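Bench Robotics Forum > Manipulation > Grippers and end effectors

Thread: Nitus or Surkier fingers for a two-arm tabletop setup?

hkasprzak
Posted 2021-06-24
We've got two arms facing each other over a table and I need to settle on one make of gripper before the money for it wanders off to another department. Down to the Nitus parallel and the Surkier parallel. The Surkier costs 559 more per arm and its brochure has a much nicer font.

Jobs are picking up small household stuff, moving it about, passing it from one arm to the other. No heavy lifting. Cameras on the wrists. Anyone run both?

Hazel

mudguard
Run both, regret both. The Nitus has more backlash than I'd like but it's the same backlash every morning, so you learn to live with it, like a squeaky stair. The Surkier was lovely for the first 2,556 cycles (I log them, yes, I'm that person) and then the homing began to drift. They sent me a firmware update which moved the drift to the other direction.

pivot_pete
Drift on the Surkier is nearly always the cable pulling on the connector. Give it some slack and a clip. Mine has been fine since December.

mudguard
Mine had slack and a clip.

pivot_pete
Two clips then.

torque_and_tea
Before anyone buys anything, what are the fingertips? People spend weeks choosing the body and then bolt on whatever came in the bag. Long tapered fingers are great for getting in among clutter and hopeless at holding anything round. Short fat pads are the other way about. The motor behind them hardly matters at household weights.

hkasprzak
Long and tapered at the moment. I like being able to get down between things without flattening the neighbours. Handover is where it goes wrong: one arm lets go a touch before the other has made up its mind.

Schumacher_fan_52
No relation to the racing driver, before somebody starts. I use the Schumacher controller and you can set the release to wait for a current rise on the receiving side. Fixed my handovers in an afternoon. Do the Nitus ones report current?

mudguard
They report a number. Whether it's current is between them and their maker.

hkasprzak
Ha. It does go up when you squeeze something, so I'll take it.

Spent yesterday on the crowded-table test. Rules are simple: both arms work into the same pile from opposite sides, and knocking over a bystander counts as a fail. I put a mug with a pen in it right in the thick of things, since a pen in a mug is the best tattletale going. Breathe on it and it swings round.
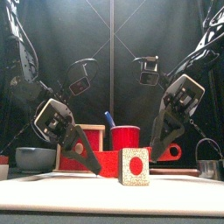 The thin fingers earned their keep at getting in, and then I lost the lot on anything with a curved side. Flat faces are easy. Cubes I could do all day. Bowls I can only manage by the rim, and only if the wrist comes in at an angle that makes the elbow do something undignified.

The other headache is the wrist cameras. Once both arms lean in towards the middle, each one gets a splendid close-up of the other's knuckles.

torque_and_tea
Told you about round things. Stick a bit of soft silicone on the inside faces and try again before you spend the 559. Twice.

pivot_pete
Disagree, silicone picks up every crumb in the building and your friction is different by teatime. Get the Surkier with the wider pads and be done with it.

torque_and_tea
Wipe it?

pivot_pete
I've met the people who use our lab.

Schumacher_fan_52
On the cameras, have you tried tilting the mounts outwards a few degrees? You lose some of the fingertip view but you stop filming your own relatives. Alwood do a bracket with a slot in it. Overpriced, bends if you look at it, does work.

mudguard
Seconding the Alwood bracket, and seconding that it bends. Buy 2 per arm.

hkasprzak
Right. Keeping the Nitus bodies for now, silicone on one arm and bare fingers on the other, same pile, same rules. Brackets ordered. If the silicone side turns into a crumb collection Pete may have his moment.

pivot_pete
I'll be gracious about it.

mudguard
You won't. Hazel, log the cycles please.

hkasprzak
I've started a spreadsheet. I blame you entirely.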